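酒窖来信:关于那桶差点被我们喝成样品的麦酒

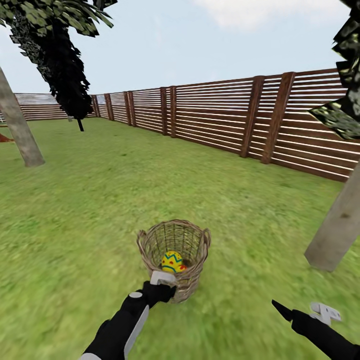
先交代结果:Gandevthorpe 的那桶大麦酒终于装瓶了,一共 940 瓶,比账面上该有的少。少掉的部分,酿酒师管它叫“天使的份额”,我管它叫“Skarphéðinn Brøndum 的份额”。此人负责看桶,每次来开会都说需要再确认一下颜色,确认完了脸色比酒还好看。按原计划,这批酒应该赶在复活节前上架,跟彩蛋一起过节:草地上一只柳条篮,里头躺着一枚黄底彩蛋,蓝绿色锯齿纹,红色小圆点。结果彩蛋年年准时,酒没有。现在都 8 月了,诸位就当是为明年的复活节提前备货吧,反正这酒放得住,比蛋放得住。

说说为什么拖。一月份抽样的时候,桶里的木头味冲得很,闻起来像刚进了一家家具店,喝下去像把家具店的样品也啃了一口。Agnes Yule 坚持再等。她在 Gandevthorpe 管调配,平时话不多,但凡开口说“再等等”,财务那边就要叹气。我们开了个会,会上有人提议加点水稀释,有人提议换个好看的标签,还有人(是我)提议干脆写上“重木香风格”,多卖十块钱。Agnes 听完,把杯子倒扣在桌上,散会。

所以就等了。等到夏天再尝,木头退到后面去了,前面是麦芽糖、烤面包边,还有一点晒干的橙子皮。入口比想象中轻,咽下去以后有一股黑胡椒的热劲慢慢上来。酒体算中等,不腻。喜欢泥煤的朋友请绕行,这里面一丝烟味都找不到,我替你们找过了,找了两个晚上。

酒精度 47,没有冷凝过滤,所以加冰之后会有点浑。每年都有客人来信问是不是坏了,我在这里统一答复:没坏,那是酒里的脂肪酸酯遇冷之后析出来的,对味道没有坏处。如果您实在看不惯,别加冰就行。也请不要寄回来,上次有位先生寄回一瓶,路上不知怎么只剩了半瓶,我们和快递公司至今互相怀疑。

喝法。净饮最好,杯子不用太讲究,窄口的就行。倒出来先放十分钟,去干点别的,回来再闻,橙皮味会明显得多。加水的话用滴的,一茶匙封顶。Skarphéðinn 推荐配硬质奶酪,我试过配盐焗花生,也很好,而且便宜。拿它兑可乐的客人,我们尊重您的自由,只求您别在 Agnes 面前兑。

价格和购买方式。每瓶 1098 元,含一只纸盒,不含木盒。木盒我们问过价,做出来比酒还有派头,最后还是算了。老会员凭邮件里的编码先买,每人限购 2 瓶,等会员这一轮结束后再开放给所有人。限购这件事年年有人抱怨,也年年有人用太太、岳父和一位从来没人见过的表弟的名字下单。表弟今年要是还来,麻烦他至少换一个收货地址。

另外两件小事。

一、Semeniuk 的黑麦酒补货了。上一封信里我写它“有茴香味”,收到好几位读者的反对意见,认为明明是莳萝。我重新喝了一次,认错,是莳萝。顺便说一句,拿它调曼哈顿比拿来净饮合适,甜味美思能把那股草本的生味压住,樱桃放一颗足够。库存比较充裕,不用抢。

二、Idow 的小瓶试饮装停产,酒厂给出的理由是瓶盖供应商换了规格,新盖子拧不上旧瓶子。听上去像借口,可我去他们那边的时候真看见一箱新盖子,和旧瓶子摆在一块儿,谁也配不上谁。店里剩的试饮装卖完为止,想先尝后买的朋友请抓紧。大瓶照常供应,盖子没有问题。

读者来信选一封。有位客人问,开了瓶的威士忌能放多久。标准答案是看瓶里还剩多少:还有大半瓶的,避光、竖放、盖紧,放上一年半载味道变化不大;只剩个底子的,空气多了,香气散得快,最好几个月之内喝掉,或者倒进一个小瓶里装满。切记竖放。威士忌不是葡萄酒,躺着放,酒会泡软木塞,到时候塞子断在瓶口里,您就得一边过滤碎渣一边想起我这句话。至于冰箱,没必要,占地方,还容易被家里人当成苹果醋拿去拌凉菜,这也是来信里的真事。

仓库那边还托我转告:自提的客人请走侧门。正门的门铃坏了,按下去没有声音,您会在外面站很久,我们在里面也毫不知情。报修报了,师傅来看过,说要等零件。侧门挂着 Desent 仓储的旧牌子,牌子没换,门是对的。自提请带取货码,手机截图也行,光报名字不行,理由请参见上文那位表弟。

下一封信准备写雪莉桶,Agnes 答应给几张她自己的品酒笔记,前提是我不许改她的措辞。我看了头一张,整页只有四个字:“还行,再等。”

会员预购 7/8/26 开始,编码在邮件末尾,大小写都认。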